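3.2 What the open day taught us

We opened the Ustberg lab to visitors on Monday, August 6, 2018, and I'll admit I was nervous. I'd planned one folder-handling demo with a short talk by Felista Lukumay, and people mostly wanted to skip the talk and stand near the arms (fair enough!). So we let them, and we kept running the same green item over and over – Benedito Bastos swears it was 90 times. Figure 1 has two wrist-camera views from the task.
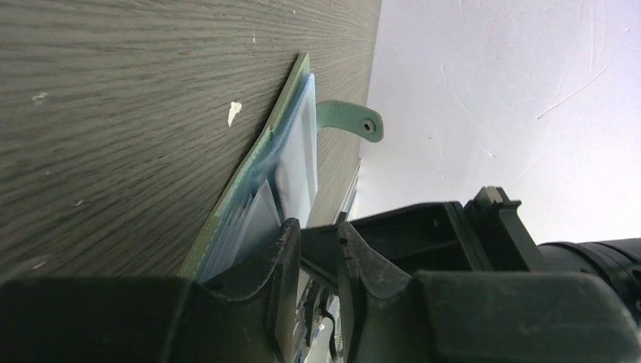
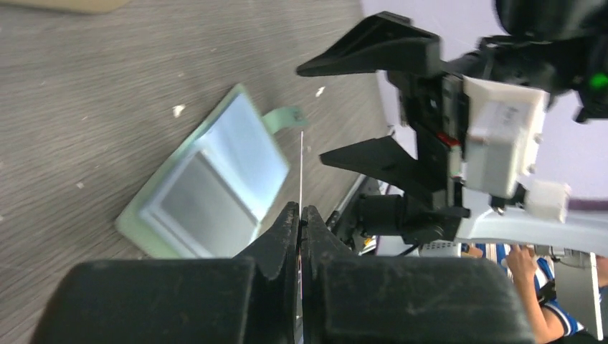 Figure 1. Wrist-camera views from the folder task. The black two-fingered gripper is in both; the first view has one finger pressing against the green folder, with blue plastic sheets tucked inside.

Did visitors change how we ran the task? They did, more than I expected. After the first hour we slowed the approach to the folder by 3 seconds, so people could follow what each arm was doing, and we kept that setting for all the trials in Section 4. We also dropped the Plaken controller's spoken prompts, which were drowned out by the crowd anyway. The logs from that day are kept separate and don't count toward our 200 scored trials.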